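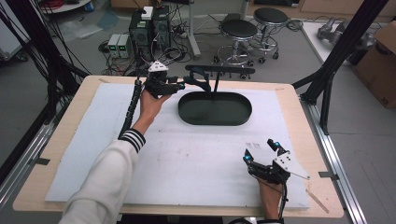

보정은 매일 아침 다시 한다

이포르 험프리스(Ifor Humphreys)는 인사를 마치자마자 육각 렌치부터 건넸다. 들고 있으라는 뜻인 줄 알았는데, 조여 보라는 뜻이었다. 손에 쥐고 쓰는 그리퍼의 브래킷 나사였고 내가 보기에는 단단했다. 그는 그것을 받아 반의반 바퀴쯤 더 돌렸다.

"이게 문제예요. 손으로 만져서는 안 풀린 것 같죠. 그런데 기록을 보면 왼쪽 손가락 위치가 전날하고 다릅니다."

토덤(Todham)에 있는 이 작업대를 그는 '퓨(Pugh)'라고 부른다. 이름의 유래를 물었더니 자기가 오기 전부터 그랬다고만 했다. 사람이 그리퍼를 양손에 하나씩 쥐고 물건을 다루면 그 움직임이 기록으로 남고, 나중에 로봇을 가르치는 데 쓰인다. 험프리스가 맡은 일은 가르치는 쪽이 아니다. 기구가 어제와 같은 상태인지 확인하고, 다르면 같게 만들어 놓는 일이다. 작업대를 설치한 루브햄(Luvham)에서 소개 자료를 미리 보내 주었는데, 거기에는 '설치 후 별도 조정이 거의 필요 없음'이라는 문장이 있었다. 나는 그 문장을 들고 갔다.

그는 종이를 받아 읽고 돌려주었다.

"'거의'라는 말을 누가 넣었는지 궁금하네요. 아침 보정에 42분이 걸립니다. 문제가 없는 날에요."

42분이면 짧은 시간이 아니다. 그동안 무엇을 하느냐고 물었다. 우선 마커 판을 본다고 했다. 그리퍼 위에 붙은 흰 삼각형 판인데, 카메라가 이것을 보고 그리퍼의 위치와 기울기를 계산한다. 판이 휘거나 고정부가 헐거워지면 계산은 계산대로 나오고 값만 틀어진다. 경고는 뜨지 않는다.

"소프트웨어는 판이 거기 있으면 만족합니다. 판이 그리퍼에 제대로 붙어 있는지는 관심이 없어요."

그는 판을 손가락으로 튕겨 보는 방법을 보여 주었다. 소리가 둔하면 나사를 다시 조인다는 것이다. 그런 방법을 믿어도 되느냐고 했더니 안 믿는다고 했다. 소리는 의심할 곳을 고를 때만 쓰고, 판단은 기준 블록에 그리퍼를 물려 놓고 나온 숫자로 한다. 기준 블록은 서랍에 있고 열쇠는 그가 갖고 있다. 누가 한 번 문 받침으로 쓴 뒤부터라고 한다.

케이블은 누구 책임인가

기록에 구멍이 생기는 원인을 물었을 때 그는 바로 케이블이라고 답했다. 그리퍼에서 나온 검은 케이블이 팔을 따라 내려가는데, 작업자가 몸을 돌리거나 손을 멀리 뻗으면 커넥터 쪽이 당겨진다. 완전히 빠지면 차라리 낫다고 했다. 화면이 멈추니까 모두가 안다. 접촉만 나빠지면 기록에 빈 곳이 드문드문 생기고, 며칠 뒤 데이터를 정리하는 사람이 메일을 보내온다.

그리퍼를 공급하는 스토스탈라노(Stostalano)는 사용 설명서에 케이블을 '팔에 느슨하게 고정할 것'이라고 적어 두었다. 험프리스는 이 문장을 좋아하지 않는다.

"느슨하게가 몇 센티미터입니까. 팔 길이가 사람마다 다른데요. 물어봤더니 작업자가 편한 만큼이라고 하더군요. 편한 만큼 하면 빠집니다."

지금은 팔꿈치를 다 폈을 때 커넥터 앞에 손가락 두 개가 들어갈 여유를 남기고, 벨크로 끈은 손목 가까이에 하나만 감는다. 전에는 팔뚝에도 감았는데 작업자들이 끈을 풀고 일하는 바람에 그만두었다. 작업자를 탓할 생각은 없다고 했다. 자기도 한나절 감고 있어 보니 팔이 저렸다는 것이다.

나는 무선으로 바꾸면 해결되는 문제 아니냐고 물었다. 루브햄 자료의 뒷장에도 그런 계획이 적혀 있었다. 그는 배터리 무게를 먼저 꺼냈다. 손에 들고 쓰는 물건이 무거워지면 사람의 동작이 바뀌고, 배터리가 닳으면서 생기는 문제는 지금보다 찾기 어려울 거라고 했다. 이 부분은 그의 짐작이다. 무선형을 써 본 적은 없다고 스스로 인정했다.

바닥 쪽 배선은 더 나쁘다. 컴퓨터와 전원 장치 둘레로 케이블이 엉켜 있는데, 왜 정리하지 않느냐고 묻자 그는 조금 불편한 표정을 지었다.

"1월에 한 번 다 정리했어요. 보기 좋았죠. 그다음에 전원 장치 하나를 바꾸면서 묶어 놓은 걸 전부 잘랐습니다. 다시 묶을 생각은 없어요. 양쪽 끝에 이름표만 붙여 놓습니다."

이름표가 정말 양쪽에 다 있는지는 직접 확인하지 못했다. 내가 집어 든 케이블에는 한쪽에만 있었다. 그는 그것을 보더니 주머니에서 테이프를 꺼냈다.

손가락과 펠트
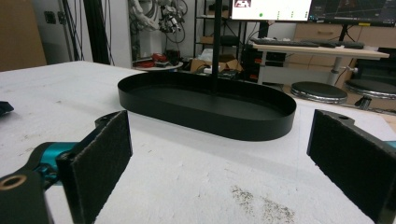
소모품 교체 주기는 이 업계에서 가장 믿기 어려운 숫자 가운데 하나다. 공급사는 길게 적고, 현장은 적힌 것보다 일찍 갈고, 그 차이는 어느 쪽 보고서에도 잘 나오지 않는다. 스토스탈라노의 설명서에는 손가락 패드를 '마모 시 교체'하라고 되어 있다. 무엇을 마모로 볼지는 쓰여 있지 않다. 퓨에서 쓰는 손가락에는 펠트 비슷한 검은 천이 덮여 있고, 겉에 보풀이 있어서 새것인지 헌것인지 눈으로 가려내기가 쉽지 않다. 나는 흰 판 앞쪽에 흩어진 검은 알갱이들을 가리키며 패드에서 떨어진 것이냐고 물었다. 험프리스는 그럴 수도 있고 바깥에서 들어온 먼지일 수도 있다고 했다. 성분을 본 적이 없으니 모른다는 대답이었는데, 이날 들은 말 중에 제일 마음에 들었다.

그의 기준은 자로 재는 것이다. 손가락을 끝까지 닫아 놓고 패드 사이에 틈새 게이지를 밀어 넣는다. 네 귀퉁이의 값이 서로 다르면 천이 한쪽으로 눌린 것이고, 그러면 양쪽을 한꺼번에 간다. 한쪽만 갈면 안 되느냐고 물었다.

"해 봤습니다. 새 쪽이 두꺼우니까 물건이 헌 쪽으로 밀려요. 쟁반 같은 건 잡자마자 돌아갑니다. 작업자는 그걸 손목으로 고쳐 잡고요. 그럼 그 손목 동작이 전부 데이터에 들어가죠."

타원형 쟁반은 특히 까다로운 물건이라고 했다. 테두리가 낮고 끝이 둥글어서 손가락이 닿는 면이 좁다. 두 손가락이 평행에서 조금만 벗어나도 테두리를 집는 대신 밀어내게 된다. 그래서 그는 점검 때 일부러 쟁반을 쓴다. 네모난 상자는 그리퍼가 틀어져 있어도 잡히기 때문에 고장을 숨겨 준다는 것이다.

패드를 간 다음에는 브래킷 구멍과 나사를 본다. 나사는 풀림 방지제를 아주 조금만 바른다. 전에 있던 사람이 넉넉히 발라 놓은 나사를 빼다가 머리를 뭉갠 일이 있었고, 그날은 드릴로 나사를 파내느라 오후가 다 갔다. 청록색 관절부에는 기름을 치지 않는다. 설명서는 치라고 한다.

이 대목에서 나는 다시 물었다. 공급사가 치라는 기름을 안 치는 근거가 무엇인가?

"천 때문입니다. 관절에 기름을 치면 언젠가 천으로 옵니다. 기름 먹은 패드로 쟁반을 잡으면 미끄러지고, 쟁반에 묻고, 흰 판에도 묻어요. 관절이 뻑뻑해지면 분해해서 닦고 마른 채로 조립합니다."

"그러다 관절이 닳으면요?"

"닳겠죠. 관절을 새로 사는 게 쌉니다."

정말 싼지는 따져 볼 일이다. 스토스탈라노에 관절 부품의 가격을 문의했더니 개별 판매는 하지 않고 손 한쪽을 통째로 교환해 준다는 답이 왔다. 이 답을 전하자 험프리스는 작년까지는 팔았다고 했다. 그의 계산은 작년 가격표 위에 서 있는 셈이고, 다음 관절이 닳을 때도 같은 말을 할 수 있을지는 두고 보아야 한다.

흰 판을 왜 바꾸나

작업대 위에 깔린 흰 폼보드도 관리 대상이다. 나는 이것을 그냥 바닥재로 생각했는데 그는 시각 장비의 일부라고 했다. 배경이 고르지 않으면 물건의 윤곽을 잡는 단계에서 오류가 는다는 설명이었다. 그렇다면 얼룩이 생기자마자 갈아야 할 것이다. 그런데 판에는 희미한 자국이 있었고 그는 그대로 두고 있었다.

"새 판으로 바꾸면 그날 데이터가 앞의 것과 달라 보입니다. 정리하는 쪽에서 싫어해요. 안 바꾸면 점점 더러워지고, 그것도 싫어하고요."

결국 바꾸는 날은 작업 한 묶음이 끝나는 때로 정했다. 묶음 중간에는 마른 천으로만 닦는다. 물티슈는 금지다. 종이가 일어나면 그 자리에 물건이 걸린다고 한다. 이 규칙은 벽에 붙어 있지 않다. 새로 온 사람이 어떻게 아느냐고 물으니 자기가 말해 준다고 했다. 그가 쉬는 날에는 어떻게 되는지 다시 물었고, 이번에는 답을 바로 듣지 못했다.

루브햄의 자료에는 '작업자 누구나 점검 가능'이라고도 적혀 있다. 내가 본 바로는 지금 퓨의 점검은 한 사람의 귀와 손, 그리고 그 사람의 서랍 열쇠에 기대고 있다. 험프리스에게 이 말을 그대로 했다. 그는 반박하지 않았지만 동의하지도 않았다.

"점검표가 있어요. 길어서 다들 안 읽을 뿐이지."

기록 307번

점검표와 별도로 정비 기록이 있다. 고장이나 이상이 나올 때마다 번호를 매겨 적는 파일인데, 내가 간 날 마지막 번호는 307이었다. 그는 이 숫자를 내세우려 하지 않았고 나도 크게 쓰고 싶지 않다. 같은 증상을 여러 번 적은 것이 섞여 있고, '왼손 이상함'처럼 무엇이 이상했는지 알 수 없는 줄도 있다. 원인 칸이 빈 항목을 가리키자 그는 원인을 못 찾은 것이라고 했다.

"못 찾았는데 다음 날 멀쩡한 게 제일 싫습니다. 고친 게 없으니까 또 옵니다."

마지막 항목은 오른쪽 그리퍼에 관한 것이었다. 닫힌 상태의 기준값이 아침과 점심 사이에 밀렸다. 패드는 새것이고 나사도 조여 있었다. 그는 온도를 의심해서 이틀 동안 시간마다 값을 적었는데 실내 온도와 맞아떨어지지 않았다. 그다음에는 손끝의 청록빛 마커가 켜져 있는 시간을 의심했고, 이쪽은 아직 재는 중이다. 스토스탈라노에 보낸 문의에는 펌웨어를 최신으로 올리라는 답이 왔다. 올렸고, 값은 여전히 밀린다.

나는 혹시 작업자가 그리퍼를 쥐는 방식이 오전과 오후에 달라지는 것은 아니냐고 물었다. 전문가도 아닌 사람의 추측이었지만 그는 잠깐 생각하더니 파일에 한 줄을 써 넣었다. 그러고는 덧붙였다.

"그게 맞으면 곤란해요. 기준값은 아무도 안 쥐고 있을 때 재야 하는데, 지금은 든 채로 재거든요."

왜 든 채로 재느냐고 하자 거치대가 없어서라고 했다. 루브햄의 견적서에는 거치대 항목이 있었지만 설치 전에 빠졌다. 누가 뺐는지에 대해서는 루브햄과 토덤 쪽의 말이 다르다. 루브햄은 고객이 요청했다고 하고, 험프리스는 그런 요청을 본 적이 없다고 한다. 양쪽 다 메일을 보여 주지는 않았다.

그는 거치대를 직접 만들 생각이다. 도면은 종이 한 장에 연필로 그려져 있었고 치수 두 군데에 물음표가 붙어 있었다. 그리퍼를 올려놓을 때 마커 판이 걸리지 않아야 하고, 케이블은 아래로 빠져야 한다. 완성되면 아침 보정이 얼마나 줄겠느냐고 물었더니 줄지 않을 거라고 했다. 거치대를 점검하는 항목이 하나 늘어난다는 것이다.

돌아오기 전에 처음의 브래킷 나사를 다시 만져 보게 해 달라고 했다. 역시 단단했다. 풀린 것인지 아닌지 나는 여전히 알 수 없었고, 험프리스는 내일 아침에 재 보면 안다고 했다.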